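About Flustatex

Flustatex is a trade and tariff advice firm. We read customs rules for companies that import things and would like to know, before the ship sails, what the bill at the other end will be. We have doubts about most of what gets said on this subject, including some of what we used to say ourselves.

Waqas Qureshi and Emiliano Nieto started the firm after working on opposite sides of the same dispute over ceramic fittings. Waqas was with the importer, Prikau. Emiliano was at Van der Merwe, the freight agent that had filed the goods under the wrong code for three years. Both had sat through a great many talks on "tariff-proof supply chains" and neither had met one.

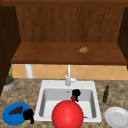 Stone, tile and timber: three materials, three chapters of the tariff book.

Our clients are mostly small. A typical one brings in homeware or building goods, has 55 staff or fewer, and has been told by somebody with slides that moving its orders to another country will make the duty go away. Sometimes it does. More often the new factory buys its parts from the old one, the origin rules catch up, and the saving was never there. We ask to see the parts list first. If a client can't get one from the supplier, we count that as an answer. 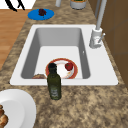

We don't forecast. Plenty of firms will sell you a view on what a trade minister will announce in June, and we have yet to see one of them refund a fee in July. What we can do is take a product and tell you how the rules treat it today. Take a round white plate with a red-orange rim, the sort you might find lying in anyone's sink. Before we can give you a rate we need to know what it is made of and where, and whether it was sold as part of a set. Many quotes we are asked to check have skipped at least one of those.

Our records hold 2,000 rulings, each read by a person here. We did try software from Bevitz that promised to sort them for us. It was quick, and it was sure of itself, and we went back to reading.
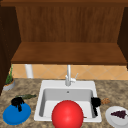 The same goes for free trade deals. A deal that cuts duty to nothing is worth very little to a firm that can't fill in the proof of origin, and the press release seldom mentions the form. We have told clients to pay the full rate because the paperwork would have cost them more.

A first review costs £700, whatever the outcome. We don't work for a share of the duty saved, as we think that makes advisers see savings everywhere.

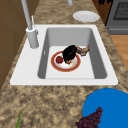 Fitted kitchens: sink, tap and worktop are classified one by one.

If you would like a review, send us your last customs entry and the supplier's invoice. Please leave out the strategy document.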